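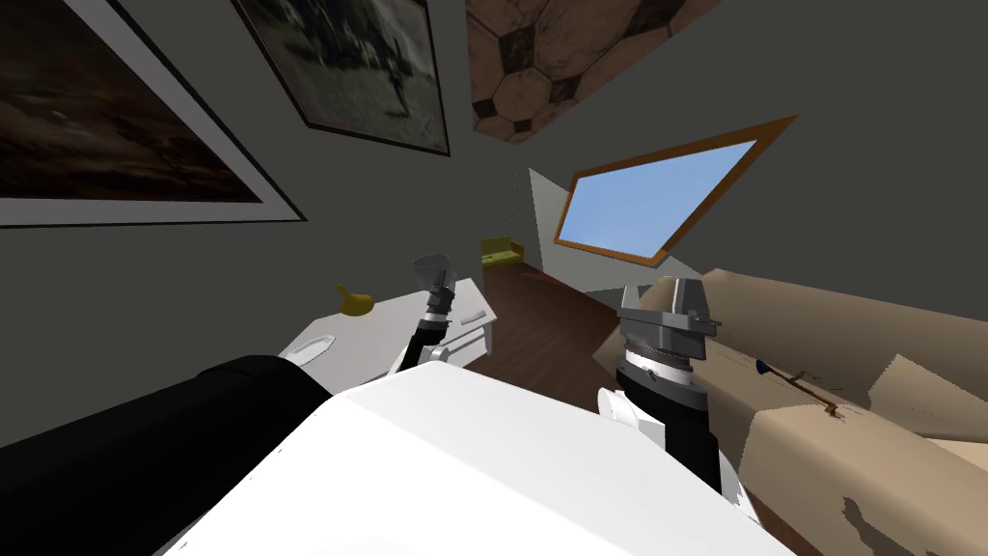
Figure 3. Simulated room, head view. Left gripper near the cabinet top; sofa on the right.

3. Planning the Equipment Purchase

Complete this section before you request a quote. The Gurnex planning sheet has one line for each step below. Leave a line blank if the value is not known; do not enter a guess.

3.1 Set the work area

1. Measure the floor between the two pieces of furniture the robot will serve. Enter the narrowest distance in millimeters.
2. Measure the height of each surface the grippers must reach. For furniture with drawers, enter the height of each handle as well.
3. Enter the measurements in the Flutbridge room editor and run the reach check from the head view.
4. Repeat the reach check for the left arm and the right arm. Save both results under the same room name.

Note: Figure 3 uses a low white cabinet with a bar handle and small items on top. Soft seating needs its own line on the sheet. Seat cushions give under load, and the height you measured will not hold.

CAUTION: Allow at least 500 mm of clear floor on every side of the base. A room that passes the reach check can still fail the clearance check.

3.2 Choose the gripper set

1. List the smallest and the largest object to be handled.
2. List any thin object that will lie flat on fabric. These are the hardest to pick up and usually decide the gripper type.
3. Compare the list with Table 5. If two sets qualify, select the one with the lower service cost.
4. Order one spare set of finger pads per arm.

Note: Left and right grippers are ordered under separate part numbers. Check both before you sign.

3.3 Estimate simulation time

1. Allow 200 simulated runs for each task in each room.
2. Add the same number again for any task that includes opening a drawer.
3. If the total is over 1000 runs, request the Buter batch license. Below that, the desk license is enough.
4. Enter the license type and the number of months. Months are billed whole.

CAUTION: Do not order arms or grippers until the simulated runs are complete. Opened gripper packs cannot be returned.

3.4 Build the budget

1. Enter the base unit, arms, head and controller as one line.
2. Enter grippers and spares as a second line.
3. Enter floor work, power outlets and network cabling as a third line. Get this figure from your building office.
4. Enter freight. The crated unit weighs nearly 520 kg, so confirm the lift rating and door width at the delivery address.
5. Enter training for each operator.

Note: Quotes that include Belhaj installation cover uncrating and leveling. They do not cover moving furniture or removing the crate.

3.5 Submit the sheet

1. Save the sheet with the room name and revision letter.
2. Send it to Chaimae Hajji, Planning. Attach both reach check results.
3. For changes after submission, contact Myfanwy Griffiths, Orders. Raise the revision letter each time.

Sheets received after the end of December are priced from the next list. Continue with Section 4, Site Preparation.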